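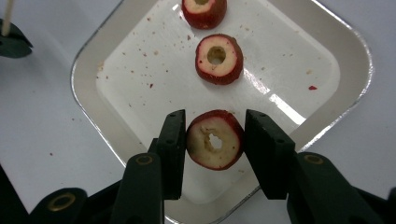 風刺新聞『イラーゲート通信』傑作選(Irargate Selected)

架空の町イラーゲートの議会を舞台に、ありもしない政治ニュースを大まじめな顔で報じつづけてきた風刺新聞『イラーゲート通信』。その名物記事を一冊にまとめた傑作選が、ようやく当店の棚に並びました。ようやく、と書いたのは、店主が「仕入れます」とお客様に言ってしまってから、ずいぶんお待たせしてしまったからです。お問い合わせをくださった皆さま、本当にありがとうございました。

価格:1,515円(税込)
版元:Stubbs
編者:スヴィトラーナ・ヤツェンコ(Svitlana Yatsenko)
装丁:並製、カバーなし
本文:日本語(見出しのみ原語併記)

どんな本か

『イラーゲート通信』は1971年の創刊です。はじめは町議会の傍聴が好きな人たちが仲間うちで回していた、わら半紙の刷り物だったそうで、巻頭にはその頃の紙面が縮小して載っています。活字がかすれて読みにくいところもありますが、眺めているだけで楽しい頁です。

中身はといえば、町長が自分の銅像に選挙権を与えようとする話、野党が反対演説の原稿を与党と取り違えて読み上げ、そのまま満場一致で可決してしまう話、議場の椅子がきしむかどうかをめぐって委員会が延々と続く話など、どれも新聞記事の体裁で淡々と書かれています。語り口があまりに落ち着いているので、最初の段落はつい普通の記事のつもりで読んでしまい、途中で「おや?」と手が止まる、あの感じがたまりません。店主は電車の中で読んで、ひと駅乗り過ごしました。

登場する議員も町長もすべて作り話の人物で、特定の国や政党をからかうものではありません。ですから、ご家族で支持なさる党が違うお宅の居間にも、安心して置いていただけると思います。

収録内容

第1章 町長閣下のご多忙な一日
第2章 本日の議会、また明日
第3章 選挙カーは今日も道に迷う
第4章 広報課からのお詫びと訂正
第5章 読者投稿欄「異議あり、たぶん」

店主のいちばんのお気に入りは第4章です。訂正記事だけを集めた章で、ひとつの訂正がまた次の訂正を呼び、しまいには何が最初の間違いだったのか誰にもわからなくなっていきます。お役所の文章を読み慣れている方ほど笑えるようで、先に読んでもらった元公務員の常連さんは、しばらく本を返してくれませんでした。

編者のヤツェンコさんのこと

編者は、長くこの新聞で見出しを担当してきた方です。あとがきには、見出しをひとつ決めるのに夜中までかかったこと、読者から「本当に可決されたのか」と電話がかかってきて返事に困ったことなどが書かれていて、これがまたしみじみとよい文章なのです。風刺を書くときは、偉い人の肩書きをからかっても、その人の病気や家族のことには触れない。編集部ではずっとそうしてきた、とも書いてありました。本編の前にあとがきから読むのも、なかなかおすすめです。

別冊付録について

初回入荷分には、別冊『ミルクスカ州知事選 公約集』(Mirkska)が付きます。候補者3人の公約を並べた薄い冊子で、「雨の日を減らします」「会議の時間を半分にし、回数を倍にします」といった約束が、どなたもたいへん立派な字体で刷られています。裏表紙には投票用紙が付いていて、切り取って遊べます。付録がなくなりしだい、本誌のみのお渡しになりますので、その点はどうぞご了承ください。

関連商品:卓上ゲーム『Nasteo』

同じ世界を舞台にした卓上ゲーム『ナステオ』も取り扱っています。各自が議員になって法案の見出しを読み上げ、いちばんもっともらしく聞こえた人が票をもらう、という単純な遊びです。本書を先に読んでおくと言い回しのこつがつかめて、ぐっと強くなります。ただいま品切れ中で、次の入荷は10月の予定です。ご予約は商品ページの「入荷のお知らせ」からお願いします。

ご注文の前に

紙の質感を大切にした本で、小口の裁断に少しばらつきがあります。版元の仕様ですので、交換の対象にはなりません。頁の抜けや乱れなど、読むのに差し支える不具合がありましたら、もちろんお取り替えいたします。

贈り物用の包装は無料です。ご注文時の備考欄に「包装希望」とお書きください。退職のお祝いや、議員秘書をなさっているご友人への贈り物に選ばれる方もいらっしゃいます(喜ばれたかどうか、よろしければ後で教えてくださいね!)。

発送は、ご入金の確認から3営業日以内です。正午までにいただいたご注文は、できるだけその日のうちに荷造りしています。複数冊をご希望の方、読書会や学校の授業でお使いになりたい方は、在庫をお調べしますので、お問い合わせ欄からお気軽にご相談ください。

よくいただくお問い合わせ

子どもが読んでも大丈夫でしょうか、というご質問をよくいただきます。乱暴な場面はなく、漢字にもある程度ふりがながあります。ただ、議会や選挙の仕組みを少し知っているほうが面白い本なので、中学生くらいからがちょうどよいかと思います。

続巻の予定については、版元からまだ知らせが届いていません。決まりましたら、このページの上のほうに書き足します。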